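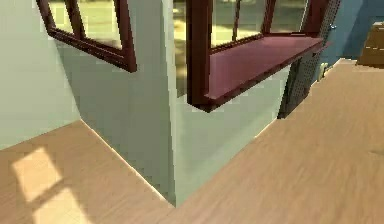
Good news for anyone who's been following the Tustdale hall saga with me: the floor is finally getting picked, and we all get a say! The hall association has put three finishes out for public comment, and you've got until the middle of December to tell them what you think. I'm leaning toward the light honey-coloured boards laid on the diagonal, with walls in that soft grey-green (my mum says it looks like a dentist's, but she says that about everything). The other two choices are a dark stain and a plain grey, and you can see samples of all three at the library desk.

The old floor came up in winter after the pipe burst, and the dance classes have been squeezed into the school gym ever since. Chih-ming Siu, who runs the Plodik dance nights, told me he's lost 15 regulars over the move and he's dying to get back. "I don't care what colour it is," he said. "I just want it to have a bit of give."

Hire rates are going up too, I'm afraid. A full evening will be $98, up from $70, though local clubs keep the old price for the first year. I asked whether kids' birthday parties count as a local club and got a laugh and no answer, so I'll keep at that one.

Comment forms are at the library and the Zumard bakery, and they take five minutes, tops. Pop yours in the box by the door when you're done. Work on the floor is meant to start in the new year, once the boards have been ordered.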